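Numier opens its robot teaching floor to the public, and I got to have a go

Sunday, June 28, 2020

I've been bugging the folks at Numier for ages to let me in the door, and last week they finally gave in (I think they were tired of my emails). If you haven't run across them, they're the small outfit that took over part of the old D'Amico furniture warehouse, and what they do all day is teach robots to do chores by steering them through the chores by hand. So a person sits down, takes hold of a pair of controls, and the robot copies what that person's arms are doing. Do it enough times, save every run, and the robot starts to get the idea.

The news part is this: starting in November, Numier will let members of the public book a seat and do some of the steering. They're calling the program Fakar, and the first round has room for 24 people. A session lasts 36 minutes, you don't need any background in robots, and you do get paid a little for your time. Sign-up goes through their website later this summer. I asked if I could be number one on the list and got a polite smile.

The job they have going right now is what everybody on the floor just calls "the drawer." There's a little wooden chest on a white table with one robot arm on each side of it, and the work is all about that one drawer and a toy corn cob. Open it, put the corn in, shut it again. Sounds like nothing, right? I thought so too, until I sat down.
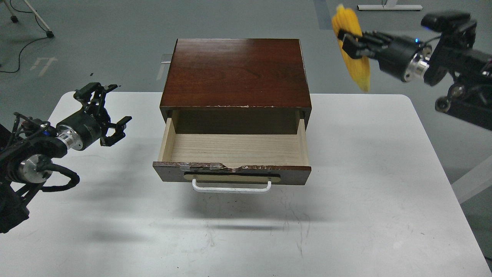 Does the person steering have to be in the same room as the robot?

At Numier the operator sits a few steps away and looks straight at the table, but the controls also work over a network connection, and the company plans to try sessions run from a second office once the first round of Fakar is done.

Anyway, my turn. The controls are a pair of handles on jointed arms, kind of like holding two desk lamps by the neck, and there's a trigger for each hand that closes the gripper. The left hand was my trouble hand. You want to come in low to get at the handle, and I kept coming in high and bumping the front of the drawer with the fingers. There's no feeling in it! You squeeze the trigger and your own hand tells you nothing at all, so you have to go by what you see. The woman coaching me said to stop staring at the handles in my lap and just look at the gripper as if it were my own hand, and that helped a lot. My fourth try was the first one they kept.

They keep the good ones and throw out the really bad ones, but they told me they like a run where somebody fumbles and then fixes it. If every example is perfect, the robot never finds out what to do when it misses the handle. I loved hearing that, seeing as fumbling and fixing it was pretty much my whole afternoon.

The drawer job is supposed to get to 3,000 saved runs before they call it finished. After that they train the robot on the lot, set it loose with nobody at the controls, and see how it does. The last job they took all the way through was folding a dish towel, and by their own count the robot got 63 out of its first 100 tries right. They seemed happy with that and a bit sheepish at the same time. The towel people and the drawer people are the same four people, by the way. It's a small place.

I asked why there are two arms when the chest only has one drawer. The short answer is that one hand can deal with the handle while the other one looks after the corn, the way you'd hold a kitchen drawer open with your hip if your hands were full (or maybe that's only me). It also means you have to think about both sides at once. I'd get so wrapped up in the left arm that the right one would drift off and hang up there in the air, doing nothing useful. 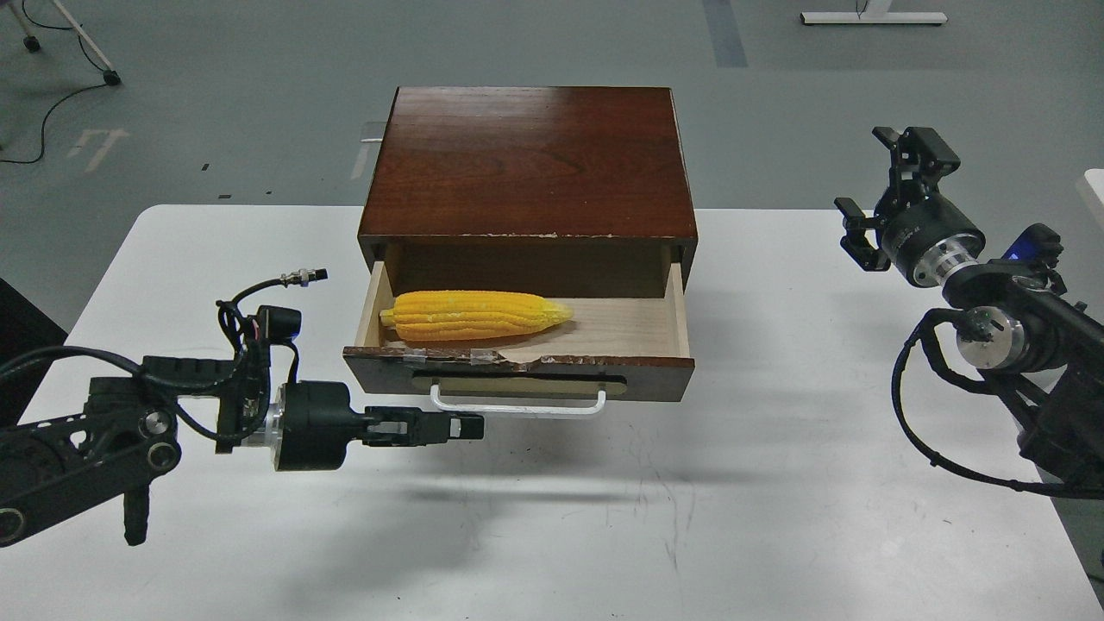 The other thing I wanted to know was how they stop every run from being the same run over and over. Part of it is just having different people do it, and that's the whole point of Fakar. The regular crew have gotten so smooth that they all move alike now. A stranger will grab at a different angle, or go slow where the crew goes fast, and the robot ends up with a wider set of habits to learn from. They also shift things on the table a little between batches, and later on they want to swap the corn for other toys and see whether the robot can cope.

Uritz, the company that supplies the control handles, is sending over a lighter pair in time for the first public sessions. I hope so, as my forearms were sore the next morning and I'd only been at it for part of an afternoon. The coach told me most beginners grip way too hard. Guilty!

A few practical bits if you're thinking of signing up. You have to be 18 or older. Wear short sleeves or something that won't catch on the handles. You can stop for a break whenever you like, and a run you quit halfway simply doesn't get saved, so don't feel bad about it. They do record the arm movements and the robot's camera views, and you'll sign a form saying that's okay with you. Parking is in the lot behind the warehouse, and the entrance is the green door on the side, which I walked past twice.

I'll post the booking link as soon as they send it to me. If you get a seat, drop me a line afterward and let me know how many tries it took you to get one they kept.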